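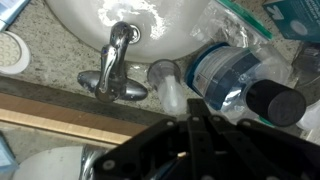 Visit report: Clomard bathroom fittings works, Viststead
30 August 2026

The Viststead site opens to trade visitors twice a year, the other date being in October. The tour takes nearly 100 minutes and covers stone cutting, basin fitting and the finished room sets.

Granite arrives as slabs and is cut to template. The saw hall was running one line during our visit. Edges are polished by machine and the tap holes drilled last, under water. Clomard quotes an output of 2,000 vanity tops a year, of which 74 per cent go to hotels.

The speckled grey granite is the standard order, paired with a white porcelain basin and a chrome single-lever tap. The tap stands on a wide oval plate, and a small blue dot marks cold. Chrome and glazed porcelain both show water marks under strong light, and the guide recommended a soft cloth and no descaler on the stone.

Counter space was the main topic at the room sets. A cup, a zip-top bag and a few containers take up much of the surface beside a basin, and round containers laid on their side need a flat run of stone. The Itar range answers this with a deeper top. The Žukauskas range keeps the depth and adds a shelf.

Samples are cut to order and take 3 weeks. Parking is at the north gate. Safety shoes are required in the saw hall and can be borrowed at reception.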